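Vitória Moreira
01/10/2021

Right, a thread about orange. The colour, though the fruit gets a look in. I've spent all of September reading about it and I'm bursting to tell someone.

First thing! English managed for centuries without a word for it. The fruit turned up, the name came with it, and only later did people start using it for the colour. Before that you'd say yellow-red, or just red.

So that's why robins have a red breast. Look at one properly next time. Orange! Same with red squirrels, red kites, red hair. All named by people who had no other word handy.

Painters had a rough time of it too. Some of the old orange pigments were made with arsenic, and they glow like anything – gorgeous, and you wouldn't want to lick your brush.

And once you start looking for it you can't stop. There's orange that leans yellow, orange that leans brown, amber, rust, apricot, marigold. I now have opinions about all of them.
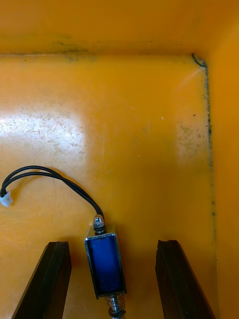
Orange-yellow, going amber to the right. Grime along the back.

My friend Yayra Dankwa dyes wool in Nirkivstead and she gets 16 different oranges out of madder and onion skins. Sixteen! She let me stir a pot and I went home smelling like soup, very happy.

Her favourite is a shade she calls Clurkar, after the farm where she gets her fleeces. Mine is the palest one, which she thinks is a mistake.
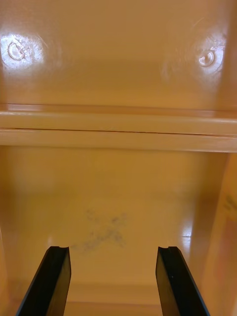

Also – brown is more or less dark orange. Put an orange patch on a bright white background, turn it down and down, and your eye flips over to calling it brown. I tried it on my laptop at midnight and shouted.

If you want a book, the library in Nirkivstead has Appiah on dyes and pigments, all 298 pages of it. Chapter 4 is the one on saffron and I've read it twice.

More tomorrow on marigolds. Send me your best oranges in the meantime, please, I want to see them all.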